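Hedge cutting quote, is this normal?
Gardens and Outdoors > Trees, Hedges and Lawns

privetlodger
Posted Monday 18:52
We're in Olton and have a leylandii hedge down one side of the back garden, 40 feet long and well over head height. I've had two firms out. One wants £200 to take the top down and trim our side, with the waste taken away. The other, Engelhardt, quoted more than double that and said it needs two men for a day. Both seemed all right to talk to. Is the cheap one too cheap or is the dear one having a laugh? It hasn't been touched for a few years, if that matters.

mossybank
Posted Monday 19:10
It matters a lot. A hedge that gets cut every year is a light trim. One that's been left has thick tops and you can fill a tipper with it. How much are they taking off the height?

privetlodger
Posted Monday 19:16
Cheap one said "a couple of feet". The other wrote 2 feet 6 on the quote and said he wouldn't go lower because it would look brown.

old_bowsaw
Posted Monday 19:33
The second man knows what he's looking at. Leylandii doesn't grow back from brown wood. Go too far into the sides and you have a bare patch for good. The top is less of a worry because the sides will hide it in time.
I'd still ask the cheap one for it in writing. Height, which sides, who takes the waste, and whether he carries insurance. If he won't write it down, leave him be.

Fernhollow48
Posted Monday 19:41
I disagree that cheap means bad. I had a one-man outfit do ours for less than £200 and it was as straight as you like. The bigger firms are paying for vans, a yard and somebody to answer the phone. You don't get a better hedge for it.

old_bowsaw
Posted Monday 19:58
I didn't say cheap was bad, I said get it in writing.

mossybank
Posted Monday 20:05
Have you thought about doing it yourself? I bought a Ziline long-reach trimmer a while back and do ours off the ground. Thin stuff is no bother. It won't go through anything thicker than your finger though, so you'd want loppers or a pruning saw for the top of yours. Put a sheet down first, it saves an hour of raking. Mine's a Plestex one and it's lasted well. 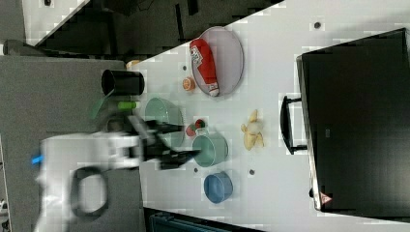

Black cup, on its side

privetlodger
Posted Monday 20:22
I don't mind ladders but my wife minds me on them. Also I've nowhere to put the waste. The green bin would take me until December.

Fernhollow48
Posted Monday 20:30
You can hire a shredder for a weekend. The chippings are fine on paths or under shrubs. Leave them in a heap for a bit first if they're going near anything small.

old_bowsaw
Posted Monday 20:47
Hire shredders are hard work with conifer. The soft green stuff wraps round and you spend half the day clearing it. For 40 feet of overgrown leylandii I'd pay somebody.
One more thing. Check for nests before anyone starts. If there's a bird sitting, it has to wait. Any decent firm will look before they get the saws out, and if they say it doesn't matter I would not use them.

privetlodger
Posted Monday 20:55
There were blackbirds in it in spring but I haven't seen them going in and out lately. I'll have a proper look.
What about next door's side? The hedge is ours but it hangs over their drive.

mossybank
Posted Monday 21:08
Talk to them before you book. They might let the men in to do both sides in one go and you might get something towards it. Ours went halves.

Fernhollow48
Posted Monday 21:14
Ours didn't. They wanted it lower than we did and it dragged on for months. Agree the height first.

privetlodger
Posted Tuesday 08:05
Spoke to next door on the way out this morning. They're happy with it coming down and will move the car. I rang the cheaper one and he says £200 was for our side and the top only, next door's side is extra and he couldn't say how much. Engelhardt's price has both sides in it. I hadn't read it properly.

old_bowsaw
Posted Tuesday 08:31
Then they're closer than you thought. Get the extra figure off him in writing and compare again.

privetlodger
Posted Tuesday 08:40
Will do. He said he'd text me tonight.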